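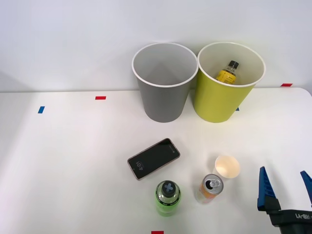 July 9, 2024. Most of the day went to the release step. I changed the instructions so that the operator lowers the object into the container until it is supported and only then opens the fingers, where last week we let everything drop from rim height. The old way was faster but the recorded gripper width jumped in a single step and the force trace was useless after it. With the yellow-label bottle in the yellow-green container and the gray one still empty, the fingers come back open on the right-hand side, by the can and the small cup, and the operator picks the next target from there. I want that open, low posture between picks in every episode. Tormod Fjeld kept closing the fingers on the way back out of habit and I had to stop him several times in the morning.

Recorded 48 episodes, threw out 14. Reasons, as far as I logged them:

- closed fingers on the return move (before lunch)
- operator paused too long with the leader arm held still
- wrist camera stream stalled, timestamps no good
- object knocked over and then picked up anyway

The last kind I am less sure about. Tormod thinks a recovery is worth keeping if it is clean, and for the bottles I half agree. I moved those to a separate folder and left the decision for later in the week. The stalled stream is a plain fault and goes to Clirkirley with the log attached. They will say it is the cable. We have already changed the cable.

Tried hand guiding again in the middle of the day, with the arm in gravity compensation and me moving it by the wrist. The paths are smoother than anything I get by remote control. My own forearm is in the camera view for most of the reach, though, and the policy will not have a forearm to look at. I can use those runs for the motion alone or not at all. Pirkach wrote in their notes that they replay the joint path afterward with nobody touching the arm and record the images on the second pass. It doubles the time per episode and the replay has to grip the object in the same pose, so a bottle that turned a little in the first pass spoils it. I did 2 of them that way. One worked.

Remote control stays the main method for now.
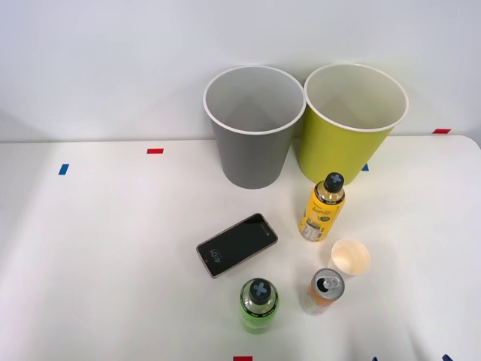
Resets are where the time goes, and I still have no good rule for how much to vary them. The tape gives us the outer limits and the fixed places for the containers, but inside that I am placing things by eye, and by eye I repeat myself. Looking back through the start states, the phone is on the same diagonal far too often, lower left to upper right, with the yellow bottle just to the right of it. Green bottle at the front, always. The can and the paper cup are always together on the right. If I train on that, the policy can learn where things are and ignore what they look like. Tomorrow I draw positions from a list and place to the list, including ones I don't like, such as the green bottle close under the rim of a container.

The phone is also the worst object in the set. Flat, thin, and the fingers have to come in nearly level with the table to get under the long edge. Tormod can do it with a slow push and a tilt. I get it maybe one try in three. It may be better to drop it from this round and bring it back when the finger pads from Sundqvist arrive, but the people at Flendton asked for a phone by name, so I would have to write to them first. Not today.

The bottles are fine -- grip below the cap, lift straight up, done. The can is fine as long as the grip is light. The paper cup deforms if the operator closes all the way, and the width limit I set on the leader side does not seem to reach the follower. Check the config before blaming the operator.

Total kept in the set is now 232. I looked at the state plots for the new ones and the drift in the wrist joint is gone after the Monday calibration, so I won't touch it again.

To do: position list, width limit, mail to Clirkirley, label the recovery folder. Ask Tormod whether he can do the morning session alone so I can start a training run on what we have.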